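Pinico Small Room Tidying – README

Pinico is a small collection of recordings about everyday tidying in a shared work room. It was prepared by the Fonimlow group in Satville. The present version contains 600 short clips, and each clip has one written note in simple English.

What is in the clips

The activity is always around tables: an object is picked up, moved, turned or put back. We chose things which differ in shape and surface, for example a black box with a round opening in front, or a red book with a gold emblem on the cover.

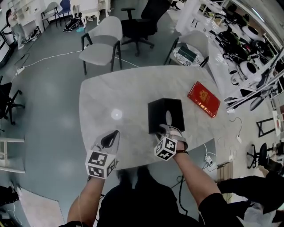
The list of objects has 21 entries. Names in the list are kept plain on purpose – "box", "book", "cushion" – and the color is written in a separate column. If two objects have the same name and color, please use the object number.

Furniture is not labeled in this version. Chairs and stools were not put in fixed positions, so please do not use them as reference points.

Clear plastic

Transparent things are marked with the tag "clear". The notes for them were checked two times, as the outline is often difficult to follow.
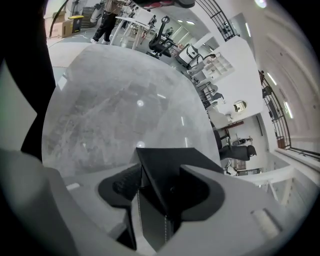
Tag "clear": transparent dome with light scratches and smudges.

Splits

The Hegyi split has 30 clips and is meant for testing only. Please do not mix it with the others.

Known problems

– In 5 clips the note is shorter than it should be.
– The spelling "grey" still appears in some older notes. It will be changed to "gray" in December.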